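Notas para la charla: «Mantener dos pinzas de mano en Tovside»
Bloque de la tarde, sala Remitz

Empezar sin diapositiva. Decir de entrada que vengo a hablar de mantenimiento y que desconfío de casi todo lo que dice la hoja del proveedor.

El puesto: 2 pinzas de mano, cada una con su cubo de marcadores, y una mesa de trabajo. En Sirkeck nos lo vendieron como un equipo «sin calibración». Pausa. Preguntar a la sala quién ha visto alguno.

La hoja promete 3000 ciclos de apertura y cierre entre revisiones. Nosotros revisamos cada 1000 y ya me parece generoso. El juego en las mordazas aparece poco a poco, el operador lo compensa con la muñeca sin darse cuenta y los datos salen torcidos con muy buena cara. Desde mayo apuntamos el juego en un cuaderno, a mano. El panel de Fitzgerald seguía en verde el día que cambiamos un tornillo pasado de rosca.

Los cubos. Se limpian con paño seco al empezar el turno. Si una cara tiene una esquina levantada, se cambia el cubo entero; lo de pegarla otra vez lo probamos y no lo recomiendo. Después de cambiarlo, comprobar la posición contra el borde de la mesa, primero una pinza y luego la otra.
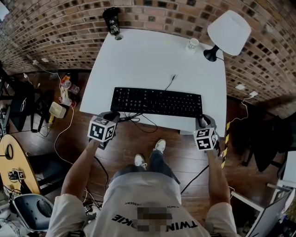

¿Cada cuánto hay que repetir la comprobación contra el borde?
Al empezar el turno, después de cualquier golpe y cada 200 tomas, aunque el programa no avise de nada.

Cables. Aquí bajar el ritmo, es donde se pierde más tiempo. Cada pinza arrastra el suyo y los fallos que hemos tenido venían casi siempre del conector. Dejar holgura para el brazo estirado, mirar por dónde pisa el operador, no tirar nunca del cable para acercar la pinza. Sirkeck propone un sistema inalámbrico. Lo creeré cuando aguante un turno completo en nuestro taller, con nuestras interferencias.

Repuestos: un juego de mordazas y un cable por pinza, en el cajón del puesto. El contrato de Fitzgerald no cubre los cables (leer la cláusula en voz alta si hay tiempo; si no, saltar).

Preguntas. Si sale el tema del coste, no dar cifras: todavía estamos discutiendo la última factura.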